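Can It Tidy Up Yet?

We're back on our favorite subject, whether machines can do chores, and June was a fun month for it! Najwa Atallah spent most of it at the Hirholm workshop with the floor pickup task: find a small thing on the carpet, get two fingers around it, put it in a bin. A toddler can do it. A gripper has a much harder time, mostly because dark carpet confuses the depth readings and small things sink into the pile.

She ran 122 tries on the last version of the software. The good ones are lovely to watch, with a slow approach, a little pause, then the pinch. The bad ones close on air and carry nothing to the bin with great confidence.
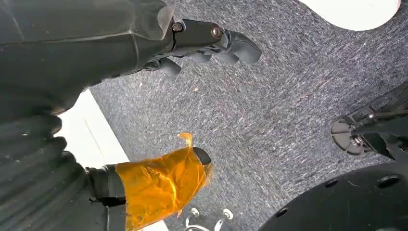
Gripper fingers over the gray carpet, one of them wrapped in orange tape.

Coins are still out of reach. Socks are easy, pens are getting there, and Lego bricks depend on which way up they land. Tülin Başaran wants to try the same task on the shop floor at Noonan next, where it would be dropped washers on smooth concrete, and I think that one could come together quickly.

So, would I let it loose in my living room? For socks, yes, tomorrow. For everything else I'm keeping the dustpan handy, but I'm more hopeful than I was in the spring. If you have a floor chore you'd like us to try, send it to Najwa.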